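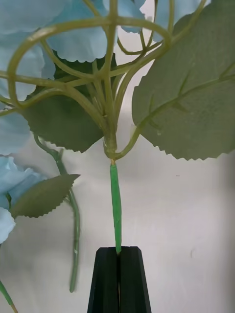

A taped green stem held in a two-finger gripper.

Parncombe Digestive Health Outreach
Progress report to the Toser Fund, September 2023
Prepared by Mebrat Tefera, program lead

Screening
We mailed 2,364 stool test kits to patients at the Escobar and Buto clinics who were due for colon cancer screening. By the close of the period 1,345 had come back to the lab. Kits without a collection date on the label can't be processed, and this was the main cause of repeat requests. The instruction sheet now shows where the date goes, and the clinics have thrown out their old copies.

Patients with a positive result get a phone call from the nurse, followed by a letter. Colonoscopy referrals go through Bereket Wako at Buto. Waiting times there got longer in August when one procedure room closed for repairs. The room is open again, but the backlog has not cleared.

Diet and reflux classes
The evening class on heartburn and ulcer symptoms has had 70 people sign up. Attendance is better at Escobar than at Buto, where the bus stops running before the class lets out. We plan to move the Buto class to the afternoon. Handouts on fiber, pain relievers and stomach bleeding are finished. The one on reflux medicines is still with the pharmacist for review.
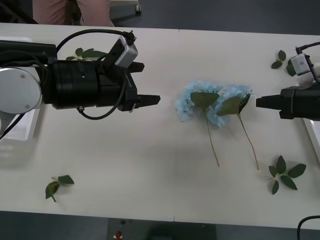
Pale blue hydrangea florets and green stems on a white table, with a robot arm on either side.

Staffing and budget
We have 3 outreach workers in post. The part-time interpreter job is still open and we have advertised it again. Spending is under plan on salaries and over plan on postage. We ask the Fund to approve moving the unspent interpreter salary to the postage line. A revised budget sheet is attached.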